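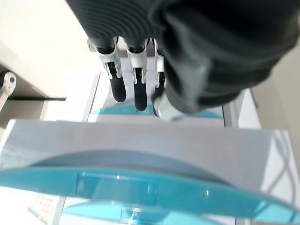 Bilurik is my running collection of notes and photos on small-parts trays, the shallow kind you set in front of you when you're sorting screws, beads, game pieces or whatever else has piled up in the junk drawer. I started it in July with one folder and no plan, and it has grown to 112 short entries. The trays I keep coming back to are pale ones with raised edges down the left and right. A band of translucent teal plastic shows up really nicely against that whitish gray, and so does almost anything else you'd put down there. Dark trays look great on a shelf, but I lose black screws in them all the time!

What's in the folder

notes/ – one text file per entry, written by me, usually the same evening
photos/ – pictures that go with the notes, named by entry number
trays.csv – the list of trays, with color, edge type and where I got the measurements
words.txt – the words I use for things (see below, please read it before you search)

Not every entry has a photo. Entries 1 to 11 are text only and a bit thin, sorry. I've been meaning to redo them.

How I write things down

The color column is my own eye in ordinary room light, so "white-gray" and "pale gray" probably overlap more than they should. Itziar Urquijo went through the first half and fixed a bunch where I'd called the same tray two different things. If you disagree with a color, you may well be right – send me the entry number and what you'd call it.

For edges I use "open" (no lip), "two-sided" (lip on the left and right only) and "full" (lip all the way around). Two-sided is my favorite for sorting because you can sweep everything off the front into a bag. It's terrible for beads. Ask me how much of last winter I spent on the floor.

"Band" means a long flat strip of plastic and "bar" means something thicker. I was sloppy about this early on, so search for both.

Known problems

Lengths are in millimeters, except in the Osetti entries, which are in inches until I get around to converting them. A few notes mention a lid that never got its own row in trays.csv. And anything marked "Husberg?" with the question mark is a guess from memory, so don't lean on it.

Using it

Take whatever you like for your own lists or projects. A mention is nice but you don't have to. If you add trays, copy the last row of the csv and change it, which keeps the columns lined up. Please don't renumber the old entries – Maite Bravo's index points at them and it would all fall apart.

Thanks to Maite for that index, and to Noelia Figueroa for lending me an entire box of trays and not asking for it back yet.

Last updated April 27, 2020. Next on my list is the lids.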